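Visit report: student manipulation project, Stasov workshop
Fri 5 August
By the Lenihan robotics club secretary
6 shares | 2 comments

The Stasov workshop runs a student project in two-arm manipulation, and our club was invited to its open afternoon. The task set for the students is packing garden things into a canvas tote bag. A potted cactus and a few hand tools are the usual load.

Both arms are mounted on one frame with the table between them. Students work in pairs - one at the arms, one keeping the log. The log had reached 109 attempts when we arrived. Each entry gives the start layout, the grasp chosen and the reason for stopping.
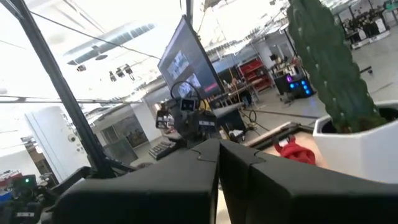
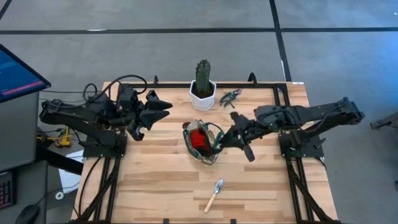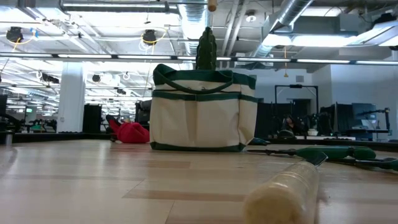

Fabric is the hard part of the exercise. A bag changes shape whenever it is touched, so a grasp point taken from the previous attempt is of little use. The students now look for the handles first and the opening second. Their earlier method, set out in the January report, went straight for the rim and was dropped.

Control software is a student package called Vondix. It limits closing force and logs joint positions, but has no slip detection yet. We asked about calibration and were told it takes about 8 minutes after a restart.

The project enters the Stinar student contest next term. Our club will borrow the log format for its own single-arm work.

Comments (2)

gantry_left: Is the Vondix force limit set per finger or per gripper?

pw: Per gripper, according to the handout. The log sheet is on the back page.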